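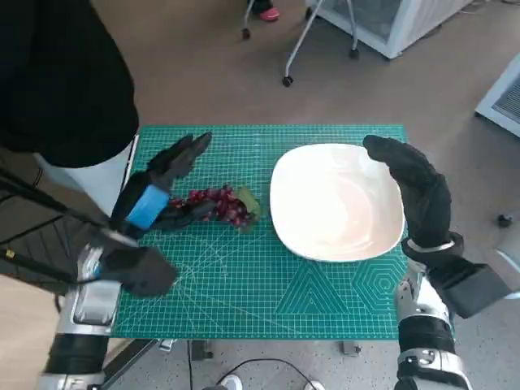
## Grapes on a square plate, the quick way

Typing this up fast before the shop opens. It's the setup I use for table styling practice, grapes and one plate, nothing else.

**What you need**

- bunch of dark red grapes, leaf on if you can get it
- white square plate, rounded corners, low rim
- green cutting mat with a grid

Any mat works as long as the lines are easy to see. Mine came from Kopecký, item 856 in the old catalog, probaly gone by now.

### 1. Mat down first

Flat on the table. Line the long edge up with the table edge, push out any curl. Check it from standing height, not sitting.

### 2. Plate on the right

Square it to the grid — pick one line, run the side of the plate along it. A square plate that's two degrees off looks like a mistake. Round plates forgive you, these don't.

Wipe it before the fruit goes on. Dry cloth, go out to the corners. Gloss shows every thumbprint.

### 3. Grapes on the left

Rest the bunch on the mat, leaf toward the plate. Turn it till you find the full side. Pull off anything split or soft. Leave the tight cluster tight, don't fuss with it.

### 4. Move the bunch over

Slide fingers in low from the left, thumb underneath. Other hand by the far side of the plate so it can't skate. Lift, don't drag — dragging takes the bottom grapes off and bends the leaf.

Set down a bit off center. Leaf can hang over the rim, I like it to.

### 5. Look, then stop

Step back. One small turn of the bunch if it needs it. More than one and you're making it worse. Janka Ševčík taught me that at the Ilten class and I still break the rule every September when we do the harvest tables.

**If it goes wrong**

- Bunch rolls: flat side isn't down. Turn it.
- Leaf drops off: tuck the stem back under the end grapes. Holds fine for up to 7 hours.
- Plate slides: wipe the underside too, and teh mat.

Next one is pears. Harder, they tip.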